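Home | Notebook | Tools | Visits | Search

Friday, open day at Driltari

Arrived 10:20, bench assigned next to the Jiviswood stand. Visitors got a turn with the hand-held gripper after the short talk. Notes for the group, before I forget.

Tool: two flat black finger pads, one motor housing per side, aluminum rail underneath. Cable comes off behind the left finger in a loop. Want to check whether ours could be routed the same way without snagging at full close.

Session log on their laptop read 532 grasps since the pads were last changed. Their limit is 800. Praklow changes at a lower number but uses softer pads.

Demo task was pick, turn, place, with 4 objects. Most visitors close too early. Staff ask them to hold still at full open before each approach, so the recording has a clean start. We should copy that.

Wrist got tired after 20 minutes. The Cárdenas handle is lighter but has more play in the trigger.
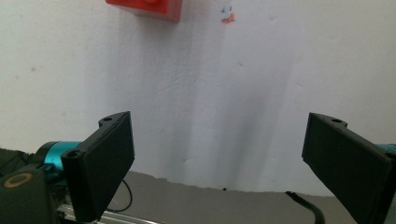 Gripper open, pads angled in, white wall behind.

Screw holes on the pads are worth noting for anyone drawing up replacements. Did not get the spacing. Asked for the drawing, they will send it in October.

To do: measure play on our left finger, order cable clips, write up the start pose.

Comments

Did they say what the pads are made of?

No, and I forgot to ask. Will add it to the email about the drawing.

We tried the hold-still start on our bench last spring. Two seconds was enough.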